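Attic Ventilation and the Life of a Shingle Roof

March 31, 2019

Attic ventilation receives little attention from property owners until the shingles begin to curl. By that stage the damage has usually been developing for several years, and the cost of correction is considerably higher than the cost of prevention would have been.

A ventilated attic depends on a balance between intake and exhaust. Cool air enters at the soffits, rises along the underside of the deck, and leaves at or near the ridge. Where insulation has been pushed over the soffit openings, the ridge vent has very little air to draw upon. Moisture from the rooms beneath then collects on the cold deck and the nail tips during winter.
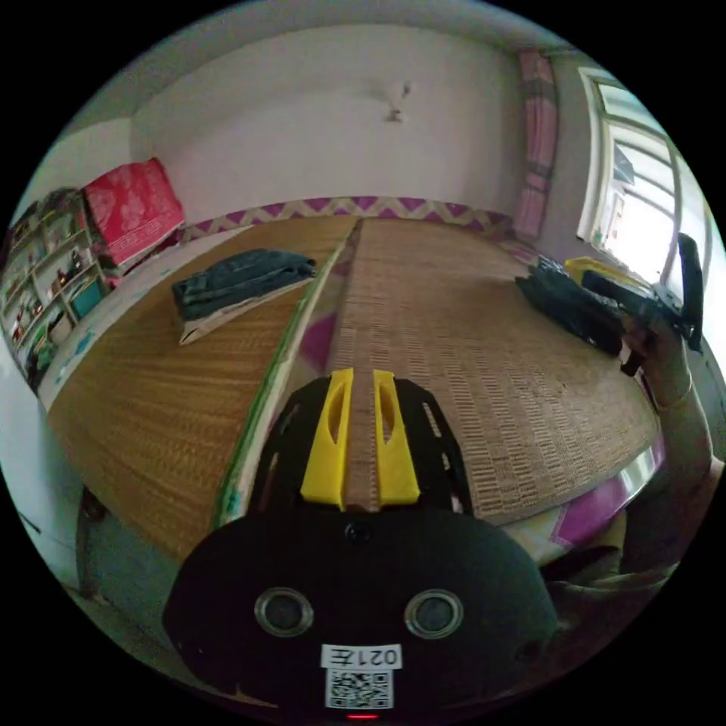 Woven sleeping mat in two panels, top-floor bedroom.

The house in Bredgate that I have written about previously has an attic floor of 1,300 square feet. It was reroofed by the former owners, who added a ridge vent but left the old gable vents open. Aníbal Guerreiro inspected it at my request and advised that the gable vents be closed, as they were allowing air to bypass the lower part of the deck. He also found 2 bathroom fans discharging directly into the attic. Both are to be ducted through the roof in May.

Owners are advised to review the following before requesting quotations:

Soffit openings clear of insulation along both eaves
Baffles fitted in each rafter bay
Bathroom and kitchen exhaust carried to the outside
No mixing of powered fans with a ridge vent

Quotations for the Bredgate work were obtained from Flernus and Yeom. The Flernus proposal provides for 36 baffles and includes the removal of stained insulation near the chimney. The Yeom proposal leaves the insulation in place. I have accepted the former, and the contract was signed this week.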